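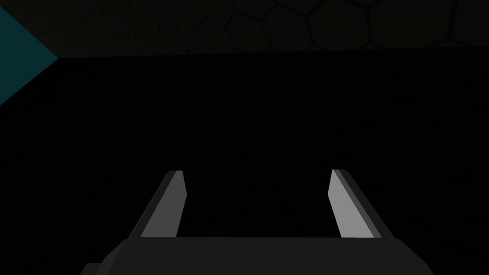 Home Tickets Knowledge Base Status Sign in
Search tickets... Go

Ticket 197: Nanar label printer drops jobs after sleep

Printer stops accepting jobs after 60 minutes idle. Queue shows "sent", nothing prints. Power cycle clears it. Firmware 4, wired connection. 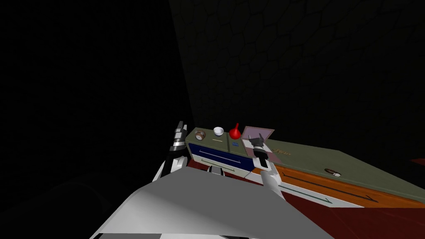 TRURKARD, July. Sleep timer disabled from the Amini print server. Idle test repeated overnight, 18 jobs sent, all printed. Port setting changed from auto to fixed. Same change pending at Ivlow. Ticket stays open until then.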